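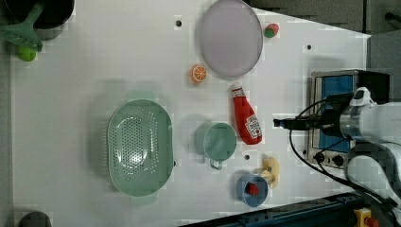 Aushilfe für Spielküche und Ausgabe gesucht (m/w/d), Teilzeit

Spielzeugverleih Trirnell sucht ab sofort eine Person für 2 Nachmittage in der Woche

Wir verleihen Spielküchen und das ganze Zubehör dazu an Kindergärten, Tagesmütter, Familienzentren und manchmal auch an private Familien für einen Geburtstag. In unserem Katalog stehen im Moment 2.403 Einzelteile, davon gehören 953 zum Bereich Küche und Lebensmittel. Alle diese Teile gehen hinaus, kommen wieder zurück und müssen dann gereinigt, geprüft, sortiert und neu verpackt werden. Für diese Arbeit suchen wir Verstärkung.

Ihre Aufgaben

Sie nehmen die Kisten entgegen und räumen den Inhalt auf einen Tisch aus. Danach vergleichen Sie alles mit der Packliste, welche in jeder Kiste im Deckel klebt. Wenn ein Teil fehlt, schreiben Sie es in das Heft und ich rufe beim Kunden an.

Geschirr und Töpfe werden mit der Hand gespült und gut abgetrocknet. Bei Sieben mit vielen kleinen Löchern muss man auch in die Löcher schauen, dort bleibt gerne Knete stecken. Spielzeuglebensmittel, also Bananen, Orangenscheiben, Erdbeeren und so weiter, werden feucht abgewischt und kommen nicht in das Wasser. Manche Früchte haben innen einen Hohlraum und trocknen dann sehr langsam.

Flaschen wie Ketchup kontrollieren Sie auf lose Deckel und abgelöste Etiketten. Bei Spielöfen drehen Sie bitte jeden Knopf einmal ganz herum. Was wackelt, kommt in das Regal Reparatur und bekommt einen Zettel mit Datum und Ihrem Kürzel.

Zum Schluss wird verpackt: schwere Sachen nach unten, Teller flach an die Seite, Becher und Schüsseln ineinander, die kleinen Früchte in einen Stoffbeutel. Den Beutel bitte nicht ganz unten in die Kiste legen.

Einmal im Monat bauen wir eine Spielküche in unserem Raum auf, damit die Kunden sie ausprobieren können. Auch dabei helfen Sie mit, und danach beim Aufräumen.

Was Sie mitbringen

- Sie arbeiten ordentlich und haben Geduld mit kleinen Dingen
- Sie können Deutsch lesen und schreiben (muss nicht perfekt sein, meines ist es auch nicht)
- Sie können eine gepackte Kiste vom Tisch auf den Rollwagen heben
- Sie sind freundlich zu Kunden, auch wenn diese eine Kiste zu spät zurückbringen
- Kein Problem mit Spülmittel und Wasser an den Händen, Handschuhe sind vorhanden

Eine Ausbildung ist nicht notwendig. Erfahrung aus Kita, Haushalt, Lager oder Gastronomie ist willkommen. Auch Studierende und Rentnerinnen und Rentner dürfen sich gerne melden.

Was wir bieten

Eine Anstellung als Minijob, 70 Euro pro Nachmittag, Arbeitszeit von 13.30 bis 18.00 Uhr mit einer Pause. Die zwei Nachmittage können wir zusammen festlegen, nur der Freitag ist immer dabei, weil dann die meisten Kisten abgeholt werden. Kaffee und Tee sind frei. In den ersten Wochen arbeiten Sie immer gemeinsam mit mir oder mit einer Kollegin.

Eigene Kinder dürfen Sie in den Ferien nach Absprache mitbringen. Ebenfalls können Sie Spielsachen für zu Hause kostenlos ausleihen, sofern sie nicht reserviert sind.

Arbeitsort

Wir sind im Erdgeschoss vom Hof Saklow, zweiter Eingang, neben der Fahrradwerkstatt. Mit dem Fahrrad oder Bus ist es gut zu erreichen. Parkplätze gibt es leider wenige und diese brauchen wir für die Abholung.

Bewerbung

Bitte schicken Sie mir ein paar Sätze über sich und schreiben Sie dazu, an welchen Tagen Sie können und ab wann. Ein Lebenslauf ist gut, aber ein Foto brauche ich nicht. Sie dürfen die Bewerbung auch in einem Umschlag in unseren Briefkasten im Hof einwerfen. Wer in die engere Auswahl kommt, wird zu einem Probenachmittag eingeladen. Dieser wird natürlich bezahlt.

Ich antworte auf jede Nachricht, es kann jedoch im August wegen der Ferien einige Tage dauern.

Annick Picard
Trirnell Spielzeugverleih, Ausgabe und Lager

Anzeige veröffentlicht am 26. August 2019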